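Notebook, September. Reduced-sugar set yogurt, bench batches for Civine

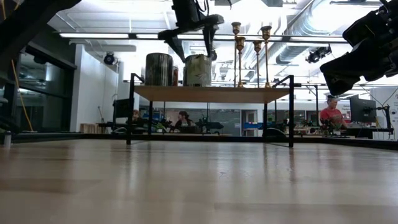

Tullio Costa wrote back on the morning thread that the 30 percent cut is already as good as sold in, that the buyer liked the pots, and could we please stop calling it a trial. I'm going to keep calling it a trial. We have tasted two batches, and one of them had been sitting in the wrong fridge.

Starting point, so it is written down somewhere other than my head. Current strawberry recipe is the full-sugar one everybody knows. Civine wants the claim on the lid and no change in taste, texture or shelf life, and no sweetener on the label. Pick any of those and I can probably help.

Batch A. Sugar cut straight out of the white base, fruit prep left alone. Incubated until it reached pH, same culture as always. Went sour faster than I like. You'd expect some of that, less sugar means the culture has an easier time of it, but I did not expect it to taste that sharp on day one. Stelios Vlachopoulos said "clean." I wrote down "thin, sour, chalky at the back." We are both supposed to be trained tasters.

Batch B. Same cut, with the Prever culture that is meant to be milder and stop acidifying in the cold. The sales sheet has a lovely flat line on it. The line has no axis on the left side. I asked for the numbers behind it and got the same sheet again in a bigger file. Anyway: B was softer, rounder, a bit like milk that has been near a yogurt. Set was weak. A spoon dragged through it left a trench that filled with whey while I was labeling the next pot.

Remade B with 2 percent extra milk powder. Set much better. Flavor dull. Also the powder brings lactose, which goes in the total sugars line on the panel, so some of what we took out walks back in through the side door. Must redo the panel sum before anyone prints the claim. I said this in spring about the peach one and it got printed anyway.

Viscosity, Caron meter, small spindle, pots straight from cold storage:
Control: 646
Batch A: 400
Batch B, first make: would not hold a steady reading
Batch B with powder: did not measure, meter was out on loan to the sauces bench

So there is one number for the reduced recipe and it's from the batch we have dropped. Please do not put 400 in a slide next to the word "comparable." It is one pot, one reading.

Fruit prep. The Jaser sample claims the fruit "carries the sweetness" so the base can go lower. Tasted it by itself off a spoon. Sweet, yes, because it has grape juice concentrate in it, third on their list. That is sugar. It will count as sugar on the panel and any reader of labels will know it's sugar. Color is good, I'll give them that, and the pieces stay whole. If we used it for the pieces only and dropped the dose I could live with it. Needs a costing. I suspect the costing will finish it off.

Vanilla. Stelios wants to raise the vanilla to fool the tongue. It works a little, in a warm room, with people who like vanilla. In strawberry it just tasted confused. Tried it at double and it went to cheap ice cream. Not ruling it out for the plain one.

On the consumer panel they want to run: 100 people, one sip-size cup each, reduced recipe only, question is "would you buy this." People say yes to free yogurt. If there is no full-sugar pot beside it, blind, I don't see what we learn. A proper triangle test would tell us whether they can tell the difference, and my guess is that they can, easily, and that this is why it isn't in the plan. Have asked again. Tullio says there is no budget for the extra pots. The pots are the cheapest thing in this building.

Still open:
- B with powder at 1 percent, see if the set survives
- pH at end of life for A and B, pots are on the lower shelf in cold storage, blue lids, hands off
- real cold-storage data from Prever, third time of asking
- 15 percent cut instead of 30, same culture, nothing else touched. I think this is the one that will taste like yogurt. It won't get a claim on the lid
- get the Caron meter back

Stelios has the next make, 7:30 start. Told him to write down which fridge.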